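Stop buying grippers off the spec sheet

Arsalan Kiani
Thursday, April 8, 2021

Quick one, between test runs. We've had two end effectors on the bench since November. The Clerano two-finger, and the Memura hand. Everyone asks which is better. Wrong question, or at least a lazy one.

On paper the Clerano wins. Stronger, cheaper, fewer things to break. Picks boxes all day. I like it. Then you ask it to carry something with a handle and go poking about in a shelf, and it gets awkward fast. Handles are thin and curved and they swing. Two flat pads don't love that.

The hand is a pain. Slow to set up, fussy controller, roughly 32 settings I still dont understand. But fingers wrap. You can hold a basket low with one arm and have the other one up in a cubby, and that's most of what tidying a room is.
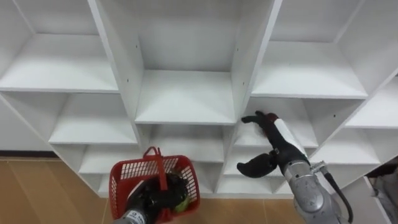 Basket in the left hand, right hand going into the shelving.

White shelves, by the way, are horrid for depth cameras. Plain panel, plain back, soft shadow. Ours guesses. Talpur want us to add a second camera and I think thats a mistake, let the fingertips find the shelf instead.

So my view, for what its worth: test on the furniture you'll really meet. Not foam blocks. We lost 9 weeks to foam blocks.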